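Butwood District Cricket Association confirms two-division women's competition for next season 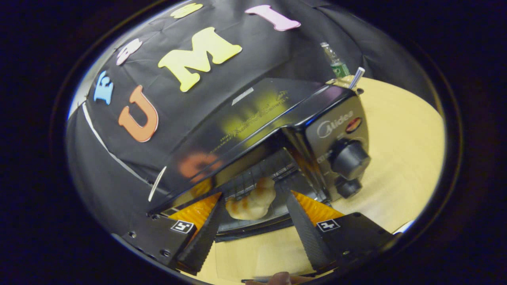
BUTWOOD, Sunday, April 24, 2022 — The Butwood District Cricket Association has today confirmed that its women's competition will be played across 2 divisions from next season, following a vote of club delegates at the association's autumn general meeting.

Under the new structure, Division One will be played over 40 overs on turf wickets wherever they are available. Division Two will remain a 20-over competition on synthetic wickets, with modified rules on bowling restrictions and retirements for players who are new to the game.

Association president Nanna Briem said the change answered a request that clubs had raised at each of the past three delegate meetings.

"Clubs have told us that their experienced players want a longer game, and that their newer players want to be matched against sides of a similar standard," Ms Briem said. "A single grade could no longer do both jobs. We thank the delegates for the care they took with this proposal."

Registered women's players in the district reached 335 at the close of the season just completed. The association has set a target of 400 for the coming summer and will support clubs with entry-level coaching courses and a shared equipment pool.

The Division One premiers will receive the Gunnlaugsson Shield, named in honour of Kolbrún Gunnlaugsson, who captained Butwood's first women's representative side and later served as a selector. The shield will be presented on the day of the final.

Sporting goods supplier Nanditz has been appointed ball supplier to both divisions. Match balls will be delivered to clubs before the opening round, and each club entering a side for the first time will receive a starter kit of pads, gloves and helmets.

Competition manager Ojārs Lapiņa said draft fixtures would be sent to club secretaries once team entries had closed.

"We have tried to keep travel reasonable, particularly for the Enar clubs, who have the longest drive of anyone in the district," Mr Lapiņa said. "Ground allocation will be tight on Sunday mornings, and clubs with a second oval are asked to let us know early."

Team entries close at the end of June. Late entries will be considered for Division Two only. Players may move between divisions during the season, subject to the qualification rules for finals, which are set out in the revised by-laws.

Clubs seeking umpires' accreditation for their members should contact umpires' adviser Guðlaug Þórarinsdóttir through the association office.

Media enquiries: Vilhjálmur Østergaard, communications officer, Butwood District Cricket Association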